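Unside Shared Kitchen — Monthly Safety Walk-Through, March
Area: ground floor kitchen and wash-up
Comments are underneath each item, and I do go on a bit, so please bear with me!

1. Exits and walkways
Result: OK
Both doors open all the way and the path to the back stairs is clear. Thank you to whoever moved the flour bins, it makes such a difference when you come through with a full tray.

2. Fire extinguisher and blanket
Result: OK, with a note
Gauge is in the green. The blanket hook is loose, so please be gentle with it until the Bisht people come by on Friday.

3. Dish rack and drying area
Result: OK
Knives go point down, always, even if you're only stepping away for a second. Chipped cups go in the box by the door and not back on the shelf (I found 2 this time). 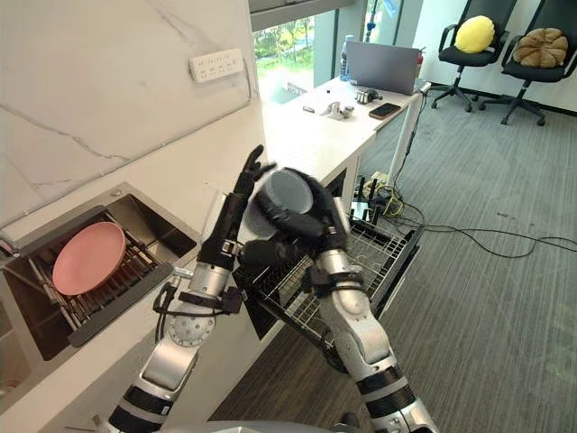

Item 3: counter, dish rack and a gray cup.

4. Outlets and cords
Result: Needs work
The Zitow kettle has a nick in its cord about 8 inches from the plug. I've put tape over the switch and set it on my desk — please don't rescue it, however badly you want tea. Everything else tested fine, all 17 outlets.
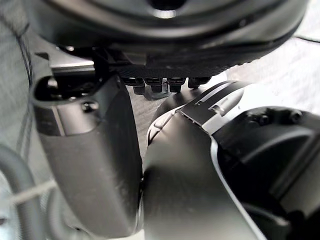
Item 4: row of four small black connectors.

5. Refrigerator temperatures
Result: OK
The tall one read 38 both times I looked. The Elleo under the counter runs a little warmer after lunch, when everybody is in and out of it, so keep raw chicken in the tall one.

6. Sink and hot water
Result: OK
Let the tap run a moment before you put your hands under it, especially first thing in the morning.
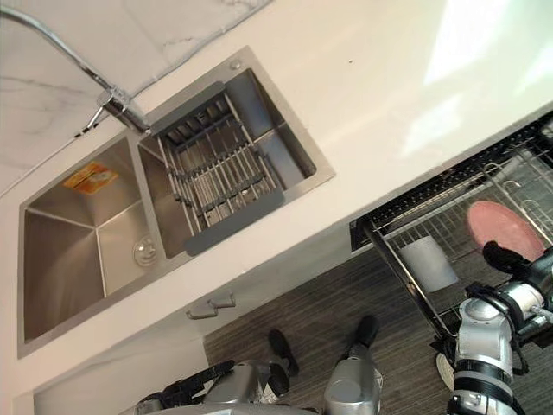 Grease goes in the can and never down the drain, and I'd be so grateful if the strainers were tapped out at closing. Drain cleaner stays in the locked cabinet, top shelf.

7. First aid box
Result: Needs work
Down to 11 bandages and no burn gel at all. I've ordered both.

Next walk-through: same time next month, 8 a.m., and company is very welcome.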